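Rarnley Street Unit 3, Wall and Floor Check
Sunday, February 4, 2018

Fire door closes fully: OK
Smoke alarm tested: OK
Extinguisher tag in date: NO. Expired in May, replace.
Outlet covers: one cracked by the sink. Tape off until changed.
Water heater set to 120 or below: OK
Stair rail: loose at the bottom bracket. Gellstead to quote.
Wallpaper seams: check again next visit, work order 3082.

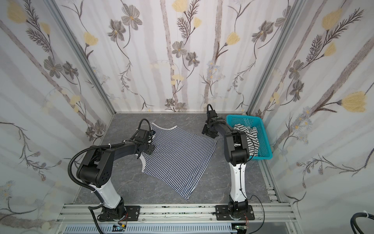

Floral paper on three walls, gray marble-patterned floor.

Keys returned: yes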